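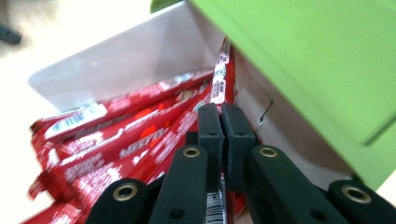
Gordon Sandhu would have cut the harbor chapter entirely. He said so in July, when Charbonneau was two months from release and the chapter still took most players an entire evening to get through, and he says he would make the same argument today.

Darcy Sawatzky kept it. She wrote most of it, and she is the reason the game opens on a customs dock instead of in the city, where the first trailer was set.

"Gordon was right that it was slow," she says. "I didn't think slow was the problem. The problem was that you couldn't tell what you were supposed to care about. So we fixed that and left it slow."

Charbonneau is the second game from Plunoddale, the small studio that Sandhu and Sawatzky run together. It's a story game about a shipping inspector in a river town called Seken, played mostly through conversations, ledgers and a map that fills in as you walk. It came out on PC on 20 September 2021, with console versions still in the works.

Their first game, Prernel, was a puzzle platformer. It did well enough to pay for a second one, and people who liked it mostly expected more of the same.

"We had a prototype for a Prernel sequel," Sandhu says. "It was fine. You could play four levels of it. We both kept finding other things to do when we should have been working on it, and after a while you have to notice that."

The inspector idea came from a side character Sawatzky had written for the sequel, a woman who checked your bag every time you crossed a bridge. Testers liked talking to her. A few of them walked back and forth over the bridge to see if she had anything new to say, and she usually didn't, so Sawatzky wrote more lines. By the time they dropped the sequel, the bridge guard had a longer script than the lead.

Seken has 13 districts, and the player can visit them in almost any order after the harbor. That decision caused most of the trouble during development. A clue found in the tannery district might be the first thing one player learns and the last thing another one does, and the dialogue has to make sense both ways.

"I had a spreadsheet, then a bigger spreadsheet, then Gordon built me a tool," Sawatzky says. "The tool shows every line a character can say and what has to be true before they say it. It found a dockworker who was sad about a funeral that hadn't taken place yet. He'd been like that for months."

Sandhu did the programming and most of the map. He also cut things, and both of them describe that as his main job during the last half year. A smuggling minigame went. So did a reputation meter, which testers watched more closely than they watched the characters.

"They'd pick the answer that moved the bar," he says. "We took the bar off the screen and kept the numbers running underneath. People started reading the answers again."

The closed test had 200 players in it. Each got the whole game and a short form to fill out after every district. Sandhu read the forms for bugs and Sawatzky read them for everything else. The harbor chapter got the most comments and the lowest scores, and that led to the argument in July.

Sandhu's plan was to start the player in the middle of Seken and cover the harbor in a few lines of text. He had a working version of it by the end of the week. Sawatzky played it and says it was smoother, and that she had no idea who anybody was by the time the first body turned up.

What shipped is a compromise. The harbor has the same number of rooms, but the player now gets the missing manifest in the first few minutes and not at the end, so every conversation on the dock has something hanging over it. Two officials were merged into one. The long walk to the customs house is still there, and there is still no way to run.

"I get mail about the running," Sandhu says. "I forward it to Darcy."

She says a run button might come in a patch. It would work in the streets and not indoors. She hasn't decided about the docks.

Saving has been the other complaint. At launch, Charbonneau saves only when the inspector signs off a page of the ledger, and some players have lost a half hour of progress after closing the game in the middle of a conversation. Sandhu calls that a plain mistake. An update that saves at every change of location is being tested, and he expects it to be the first patch out. Existing saves will carry over. The same update fixes a crash in the rope market and a door in the upper town that could lock behind the player for good.

The console versions will follow once the ledger has been reworked for a controller. At the moment it takes too many button presses to turn back to an earlier page, and players need to do that often. Sandhu has tried putting the page tabs on the shoulder buttons and isn't happy with it yet.

Neither of them wants to talk much about a third game. Sawatzky has been writing, but she won't say whether it's set in Seken. Sandhu says that he'd like to make something with jumping in it again.

"Short," he adds. "Something where you start and you're already in it."

Sawatzky says she would want to see the opening first.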